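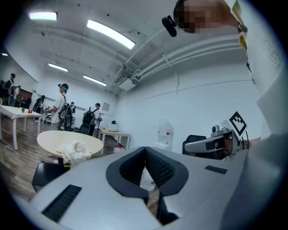
Evie Lambert has spent 43 evenings building a pair of hand-held grippers at Mabaso, the shared workshop, and she has opinions about springs. "The first set closed like a mousetrap," she says. "I kept a bandage in my apron."

Version two, called Ulis, got softer jaws and a trigger she filed by hand. It cost her 34 trigger blanks. Cloth was her test from January on. "A block forgives you. A dish towel holds a grudge."
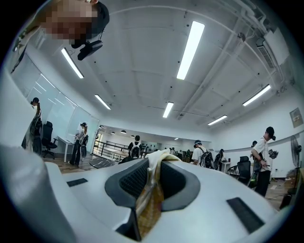
Batton would have skipped cloth entirely and said so, arguing that a gripper should learn to hold a screwdriver before it does anybody's laundry. Lambert calls this "a fair point from someone who never folds."

She still wants a lighter handle. Her wrists, she says, have filed a complaint.
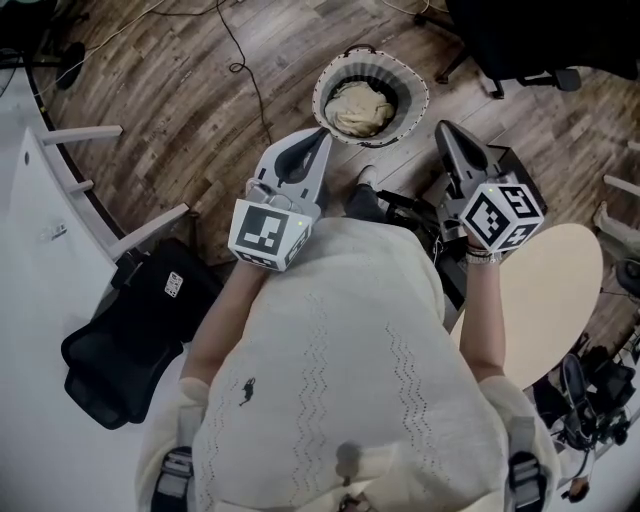

A gripper in each hand, with the bin straight ahead.

The next job is the cable, "which I've been putting off with great discipline."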